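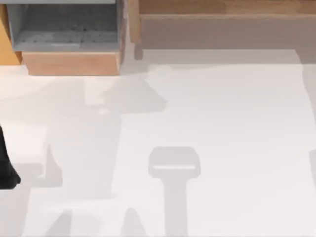

The Drawer Fault: An Account of the Plallumer Collision Error

2021-01-17

Readers of this blog have asked for a full statement of the fault that halted the two-arm work at Oakley. A short notice was posted at the time. It was incomplete, and one sentence in it was wrong: it attributed the contact on the physical bench to a calibration error. The calibration was checked afterward and found to be within limits. The cause was in the simulator, and I was responsible for the change that introduced it.

The views given are my own. Oakley has read this post before publication and asked for one correction, which has been made.

Background

Plallumer is the simulated bench on which we prepare drawer and cabinet tasks before they are run on hardware. It holds two arms, a white tabletop, a wooden cabinet and a drawer. Skakel is the controller that plans the motion of both arms together. A task passes from Plallumer to the physical bench at Brinurthorpe when Skakel has completed a block of 200 simulated episodes with a success rate agreed in advance.

The task in question was the closing of the drawer. The left arm pushes on the front panel until the drawer is home, then withdraws. The right arm holds its position over the table throughout. It is the simplest task in the set, and it was treated as such. Less time was spent reviewing it than any of the others received.

What occurred

In the simulated block, every one of the 200 episodes was recorded as a success. The controller was transferred to Brinurthorpe under the usual procedure, with the speed limit reduced for the first session.

On the first three runs the drawer closed and the arm withdrew without difficulty. On run 4 the left arm approached from a higher starting position, and the second link came down against the vertical edge of the cabinet beside the drawer. The arm continued to drive into the wood for a short time before the force limit stopped it. The operator pressed the emergency stop as well. Both functions worked as designed.

No person was inside the marked area. The cabinet edge was dented and a cover on the arm was cracked. The arm was taken out of service, inspected and returned to use after the cover had been replaced.

I wish to be plain about the seriousness of this. The damage was small, but the arm moved with confidence into a solid object that it should have known was there. Had a hand been resting on that edge, the force limit would have been the only protection left. We do not permit hands on the bench during motion, and that rule was being followed. It should never be the only thing standing between a planning error and an injury.

Cause

Plallumer uses a table of collision pairs to decide which objects are tested against one another. Some pairs are switched off on purpose. The drawer and the cabinet, for example, fit so closely that testing them produces constant false contacts, and the drawer shakes in its opening.

While removing that shaking I placed the drawer and the cabinet in a shared group and turned off testing within the group. The arm links had been given the same group number in an earlier release, for reasons unconnected with this task. The result was that the arms were no longer tested against the cabinet at all. The drawer front still registered contact with the gripper, through a separate rule written for grasping, so the drawer closed as expected and everything looked correct.

When the stored episodes were replayed with the table repaired, 158 of the 200 contained at least one moment at which an arm link overlapped the cabinet. The success test looked only at the position of the drawer. It had no means of noticing that the arm had passed through the furniture on its way there.

Why it was missed

The review step called for a person to watch a sample of episodes from the overhead view. I was that person. The overhead view is well suited to judging whether the drawer has closed. It is poorly suited to judging height. Looking straight down, an arm above the cabinet edge and an arm inside it can appear nearly the same, and much of the arm may lie outside the view altogether. The shadows on the tabletop carry some information about what is overhead, and I had come to rely on them more than I should have. A shadow on the table says very little about clearance at the cabinet.

There was also a warning in the log. Plallumer prints a line at startup whenever a collision group contains objects from more than one model. The same startup prints a great many other lines, most of them harmless, and I had stopped reading them. I had in fact suggested in March that the startup messages be sorted by severity, and then did nothing further about it.

Measures taken

The following changes are now in force for all work passing from Plallumer to Brinurthorpe.

Any change to the collision table requires a second reviewer, however minor the change appears.

Before each block, a short test drives each arm link against the tabletop, the cabinet and the drawer in turn. If any contact fails to register, the block does not start.

The success test now fails an episode in which any link overlaps a fixed object by more than a set depth, whatever the final position of the drawer.

A side view is saved with every episode and must be included in the review.

First sessions on hardware begin with the full range of starting positions run slowly in free space, with the cabinet moved back from the bench.

Present status

The drawer task was rebuilt and run again for 1,000 episodes under the new test. Skakel now takes a longer path around the cabinet edge and is slower for it. Several episodes failed on time alone, and these are being examined. The task has not yet been returned to the physical bench.

The warning messages are still unsorted. That work has been assigned to me, and I will post the revised startup log when it is ready.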